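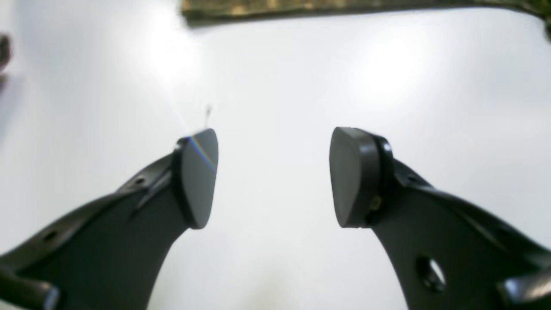

Dark grey gripper fingers against a nearly white background.

How to photograph small items on a plain white background

By Biljana Vidmar, April 2018

If you sell second-hand goods online, a plain pale background makes the listing easier to read. You can get one at home with a window, a sheet of paper and any camera that lets you change the brightness.

What you need

A large sheet of matt white paper, A2 or bigger
A table you can push up to a window
A chair or a heavy box to hold up the back of the paper
A piece of white card, about A4 size
Masking tape
A tripod, or a pile of books

Setting up

Put the table side-on to the window. North-facing is easiest, but any window will do if the sun isn't coming straight in. Tape a piece of tracing paper over the glass if it is. Turn off the room lights, as mixing bulbs and daylight gives you yellow patches that are hard to remove later.

Tape the top edge of the paper to the chair back and let the rest run down on to the table in a gentle curve. Don't fold it. A crease shows up as a grey line across the picture. Tape the front corners down.

Stand the item well forward, at least a hand's width from where the paper starts to rise. Prop the white card on the side away from the window, just out of view, and move it nearer until the shadows soften.

Camera settings

Use ISO 200 and the lowest flash setting, which is off. If you can choose the aperture, try f/8. The shutter will be slow, so use the tripod and the self-timer. With a phone, tap on the item and hold until the focus locks.

The camera will want to turn the white paper grey. Set exposure compensation to +1 and take a test shot. If the paper still looks dull, go up by a third of a stop at a time. Stop when the edges of the item start to look washed out.

Dark items

Black and dark grey things are harder. Matt surfaces swallow light and you lose the shape. Bring the card in closer, or use a second one in front below the lens. Expose so that you can still see detail in the dark parts and let the background go brighter than you would otherwise. A slightly glossy edge helps here, so turn the item until the edge catches the window.

Géza Gulyás, who sells old camera parts, uses a sheet of pale grey paper for anything black. I still prefer white, but his shadows are better than mine.

Tidying up

Crop first, then adjust the levels. Drag the white slider in until the paper is nearly white – pure white can eat into pale objects. Save at 80 per cent quality and keep the original.

Wipe the item before you start. Dust takes a second to remove with a cloth and far longer on the screen.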